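Draining Cups on a Small Wire Rack
By Lucie Zacharias
November 9, 2023
6 comments | 2 shares

The counter in my kitchen at Gulville has 953 mm of usable length to the left of the sink, and for years nearly a third of that went to a full-size dish drainer. I replaced it in March with a small wire rack. These are my notes on what changed, mostly to do with cups.

A cup is an awkward thing to drain. Upside down on a flat surface, the rim seals and the air inside stays damp. You lift it an hour later and find a ring of water and a fogged interior. Upside down on wires, air gets in under the rim, but any foot ring on the base now faces up and holds a small pool. Every cup I own has a foot ring. Most of them are the plain Siltow ones, which have a deep one.

Laying the cup on its side fixes the pool. The foot ring drains at its lowest point and the mouth is open to the room. The drawback is a little water that stays inside along the lower wall. Tilting the mouth slightly downward takes care of most of it. On a rack with thin bars the cup settles between two wires and keeps whatever angle you give it. On the old drainer, with its wide plastic slots, it rolled.

Surface under the rack

I have tried a folded towel, a silicone tray and plain paper. The towel works for one load and then smells. The tray collects water and has to be emptied, so it becomes one more thing to wash. Heavy brown paper, 320 mm wide off the roll, is what I use now under cups that have already been shaken out over the sink. It shows drips clearly and goes in the compost when it wrinkles. It is no good under a full load of plates.

Normand Grewal wrote to say he uses a slab of unglazed tile from Desjardins for the same purpose. I have not tested it. It sounds heavy.

Loading order

1. Shake each cup once over the sink, mouth down.
2. Put the first cup in on its side with the mouth facing the front of the counter, where you can see whether it is dry.
3. Add the second cup beside it with the mouth the same way. Leave a gap, as two touching cups hold water at the contact point.

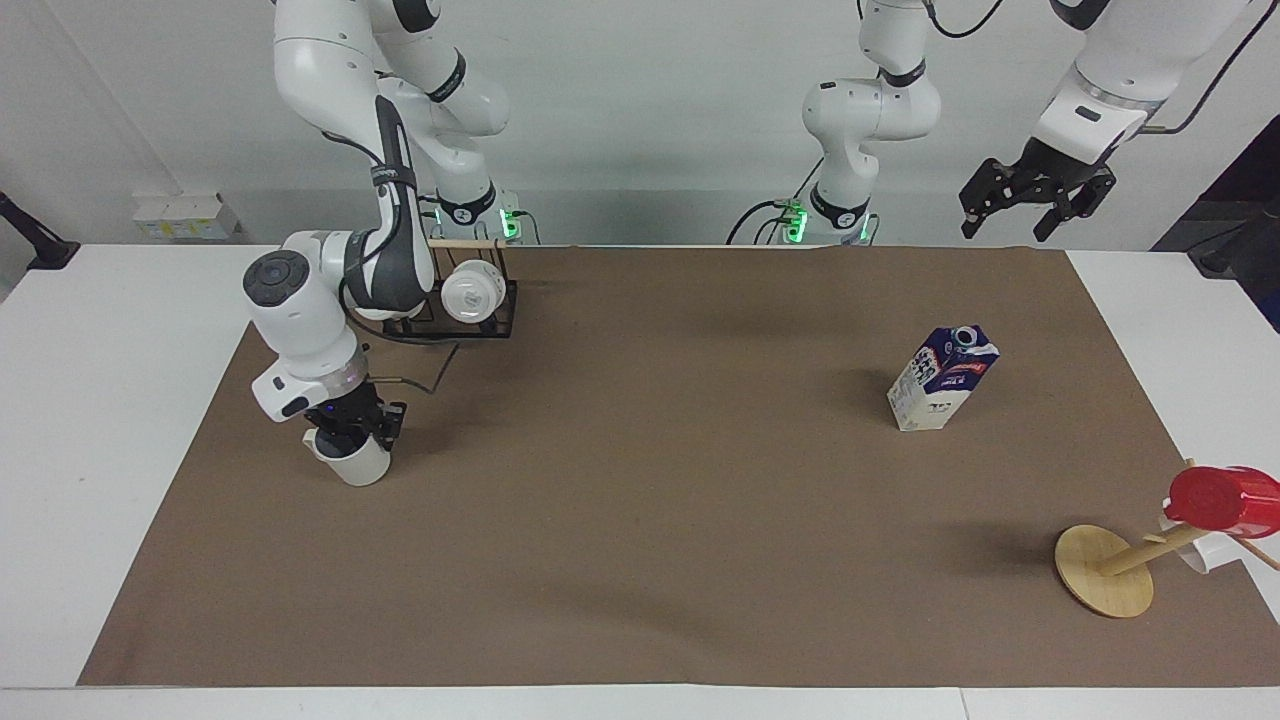 4. Lay sticks, stirrers and chopsticks across the top of the rack. They fall through the bars if you stand them up.
5. Keep cartons to one side. A milk carton pushed up against the rack blocks the air and gets wet at the base.
6. Put the cups away mouth up once the inside wall is dry to the touch.

Drying time

I don't have good numbers. In the Skenthorpe house, which was colder, everything took until the next morning whatever I did with it. Here a cup rinsed after breakfast is usually ready by lunch. Hot rinse water helps more than the angle does. I may repeat the comparison in winter with the window shut.

Last updated: November 9, 2023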